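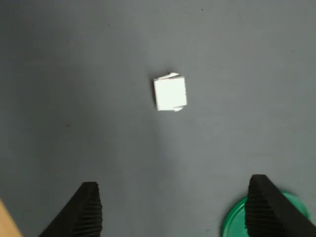
White cube, green lid, grey mat. My mornings at the moment.

11 comments 26 shares

Right, a few of you asked what's changed at work since the arms came in, so I'm going to do this as a thread. Tea's made. Bear with me.

I've been packing sample boxes at Faltura for years. You get a little thing, you put it where it goes, you reach for the next little thing. I was quick at it and I liked being quick at it, and I won't pretend I was thrilled when Asger Stougaard stood up in the canteen and said the word "automation" twice in one sentence.

4 comments

What I'd pictured was a big yellow cage and a row of us out of a job. What we got was a table. Everybody calls it Trikasitz, which is the name on the project paperwork, and the first time I saw it I thought, is that it??

So my job now is partly packing and partly what they call setting out. I put the bits on the mat, I move them a little, I put them somewhere awkward, and I watch how the fingers go in. The fingers are softer looking than I expected, by the way – all fine ridges on the inside, like the edge of a stack of paper. 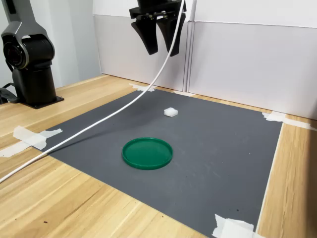
And the setting out is harder than it sounds! You'd think you could plonk things down any old how, but after an hour you notice you've been putting them in the same three places. Steinar Lund on the late shift does it too, only his three places are different from mine. We've started swapping halfway through to keep each other honest.

7 comments 2 shares

Things I do less of now: reaching. My right shoulder had been grumbling since last September and it's gone quiet. I didn't expect that to be the bit I'd be grateful for, but there you go.

Things I do more of: waiting, writing notes, explaining to people what I've just written in the notes. I was never a notes person. I've filled most of an exercise book and my handwriting has got worse.

What I miss is the talking. On the packing bench there were six of us elbow to elbow and you knew everyone's business by ten o'clock. At the table it's me and whoever's on the laptop, and they've got headphones in. I've said this to Asger. He did listen, to be fair to him, and we now all take our break at the same time, which we'd somehow stopped doing.

Search posts Search Latest People

Someone asked about money. The grade went up one notch for those of us who did the training, 10 of us so far. The ones who didn't fancy it stayed on the bench on the same pay. I think the notch should have been two, and I've said so in writing (in the exercise book handwriting, sorry Asger).

Someone else asked if I'm worried. Some days, yes. The Hamada line is still all done by hand and management say it'll stay that way, but they'd have said the same about ours a while back. I'd like it on paper and so would Steinar. We've got a meeting about it on 11th June and I'm bringing my own biscuits because theirs are terrible.

9 comments 3 shares

Oh, and to the person who wanted to know if I talk to it – yes. Mostly "left a bit". I used to say the same to the lad next to me on the bench.

That's my break done. If you're at Kirkitz or anywhere else that's getting arms in, message me. I'd love to know whether they asked you first or told you after.

393 likes Share Reply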